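Goltness ripple paper cups, tan, pack of 90
Review by Anca Bratu

I bought these cups in May for our reading club, because the smooth ones from Olmedo were too hot for the fingers. The outside has a wavy zigzag rib pattern, and it helps a lot. I can hold fresh coffee for 5 minutes with no second cup.
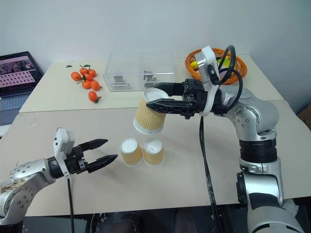
The tan ripple cups, two of them standing upside down.

The rim is comfortable and did not become soft, even with slow drinkers like me. What I like less is the stacking – the ribs catch a little, and sometimes two cups come out together. Lids are sold separately, so please check the size before you order.

I give four stars and will buy again.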